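The Kitchen Table as Filing System
Notes for the evening talk. Keep it under the hour this time. 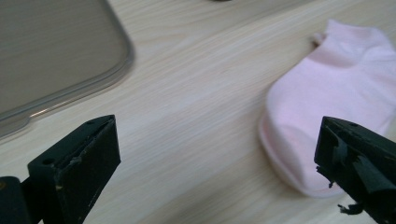 Open with the drawer. Everybody has one. Ask for hands: who has a drawer with takeout menus, dead batteries, and the deed to the house? Wait for the laugh. If no laugh, say "just me, then" and move on fast.

Who I am. Eleven years as a bookkeeper at Schouten, then on my own, helping people find their own paper. Skip the story about the goat. It ran long in November and half the room left for coffee.

The problem as people describe it to me: "I need a better system." They have had better systems. They have had accordion files, color tabs, and a label maker that went into the drawer with the menus. What they want is to stop standing in a hallway at tax time, holding a shoebox and using language.

First client story: Mostafa Tawfik. He said I could use his name as long as I mentioned he has improved. He kept every receipt from his restaurant supply business, Lalla, in the pockets of whatever coat he was wearing. Four seasons, so four departments. The winter parka was Accounts Payable. We did not throw this out. We put four boxes by the coat rack and he empties his pockets on the way in. (Pause here. People write this one down and I have never understood why, since most of them don't own a parka.)

Point to make after Mostafa: put the box where the paper already lands. If the mail lands on the kitchen table, the kitchen table is your office. You can be sad about it or you can buy a tray.

The 52 envelopes. Hold one up. One for each week of the year, dates on the front, standing in a box. Anything with a due date goes in the week before it's due. Every Sunday-ish you open one. Do not say "Sunday-ish" to the accountants, they get upset.

Questions that always come up at this point:
What about paper with no due date? Tray.
What if the tray fills up? Sit down with it.
What if I don't want to? I can't help you there. I don't want to either.

How long to keep things. Tell them to ask whoever does their taxes. Say it twice. Last spring a gentleman threw out his marriage certificate and told his wife I'd said to.

Second story: Amber Dijkstra and the inheritance. Her aunt left behind 11 cookie tins, all of them taped shut. Sewing stuff in most of them. One had the savings bonds. One had cookies. Use this to get into the "letter to whoever has to deal with this," one page, where things are and who to call. Read mine out loud if there's time. Leave out the part about my brother.

Bit about computers, keep short. Yes, you can scan it. Inow will sell you a scanner and Kustetti will sell you a cabinet for the scanner. My own scanner has a stack of things to be scanned on top of it, and has since the day it came.

Homework: 3 things only. Find the birth certificates. Write the one page. Throw out the menus from places that have closed.

Handouts are on the back table. Ask them to take one each. They will take two and file neither.

Leave ten minutes for the woman who wants to talk about her landlord.

Bring: envelopes, box, water, reading glasses, the other reading glasses.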